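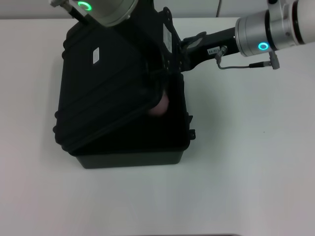

**sieglinde_strobel** · posted July 3, 2026 · Cases & Storage

Black hard case, ribbed lid, small white label up top I can't read anymore. Lid won't seat. It goes down crooked, one corner drops inside the tub and leaves a gap on the right. The soft pink thing in the gap stays in there, not taking it out. Got the case at the Gusbridge swap in May, paid 30 for it, no paperwork. Is this a hinge problem or am I packing it wrong?

**koppel824**

Hinge. Lid shouldn't be able to get inside the rim at all if the pin's in. Check the left side, where that bump is. Wiggle it.

**Žydrūnas K.**

Disagree. Looks overpacked to me – something soft rides up on one side, lid kicks over, people lean on it and wreck the latches. Take everything out and try it empty before you go ordering pins.

**koppel824**

Soft stuff squashes. It doesn't push a lid *into* the tub. Come on

**Žydrūnas K.**

Had one do exactly that. Three years, same case, same complaint, was a rolled up towel every time.

**sindness_attic**

does it have the rubber seal still? mine came out of its groove and the lid sat funny til I pushed it back in. took 3 minutes

**sieglinde_strobel**

Seal's there, bit flat on one side. Latches both snap fine by hand, its just the lid. Will try it empty tonight.

**sindness_attic**

talc on the seal, not oil. oil makes it swell

**sieglinde_strobel**

OK tried it empty. Still crooked, but less. So you're both right?? Pin on the left slides out a good bit if I push with a nail.

**koppel824**

Told you. Drarnmont sells pins by the pair, measure the old one first

**Žydrūnas K.**

"But less." I rest my case. Pack the soft stuff flat anyway.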